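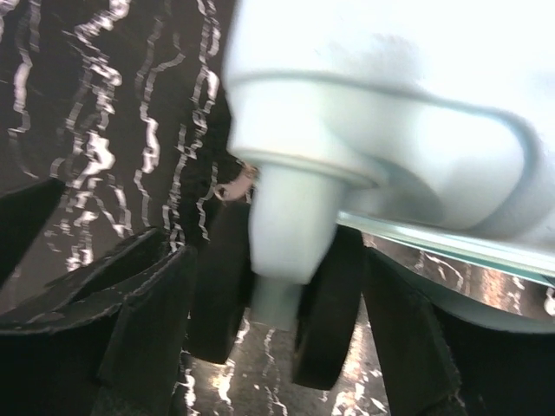
An afternoon with the robot people at Wullix

I'd been trying to get into the Wullix open day for two years (they only do it in March, and the sign-up page fills up before I've finished my coffee). This time I got a spot! So I drove out to Flurkby, parked in the wrong lot, walked the long way round the building and still made it for the 2 p.m. demo.

My guide was Natanael Seixas, who runs the handling group and talks faster than I can type. He'd barely shaken my hand before he was telling me about bottles. "People want to see the robot lift something heavy," he said. "I want them to see it hold a plastic bottle by the neck. Squeeze too hard and you dent it, squeeze too soft and it spins on you. I could talk about bottles all day."

He more or less did. I asked about the soft black foam on the fingers and he lit up. They tried 261 combinations of foam and finger shape before settling on this set, he told me, and they still argue over it. "Kang wanted rubber," he said. Kang, I should explain, is the name of their test rig, which throws an error so often that the whole team talks about it like a grumpy coworker.

Clothes are the hard part

Caoimhe Ní Bhriain took over after the bottles. She came to Wullix from a small company called Vustov, where she spent three years on nothing but sleeves, and she's now in charge of everything to do with fabric. Her demo is packing, and I have to say it was my favorite of the day, maybe because I'm so bad at it myself.

"A bottle is the same bottle every time you pick it up," she said. "A shirt is a new shape every time you touch it. The collar goes one way, the hem goes another, and then the buttons catch on something."

I asked how many times they'd run it. She had the number ready: 930 tries on the packing task so far, 700 of them with shirts. And does black fabric make it harder? "Oh, it's awful," she laughed. "The folds vanish on camera. I'd do white towels forever if they let me."

We stood there quite a while, watching two arms work over one shirt, and I caught myself leaning in like it was a ball game. 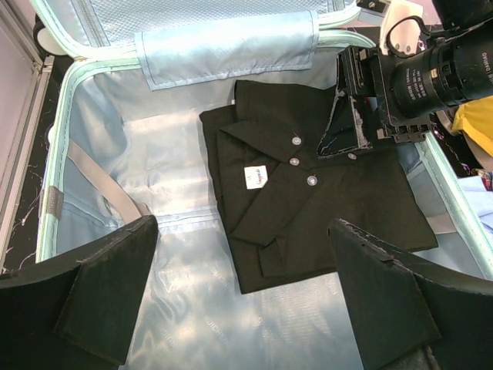 So when can I have one?

I had to ask, and they'd both clearly heard it before. Natanael said he doesn't give dates anymore (he did once, to his mother, and she wrote it on her calendar). Caoimhe was a little more generous. "Ask me about one shirt and one suitcase, and I'm pretty hopeful," she said. "Ask me about your bedroom floor and I'll change the subject."

Fair enough, she hasn't seen my bedroom floor. I stayed for the questions at the end, ate two of the cookies by the door, and put my name down for next March before I left.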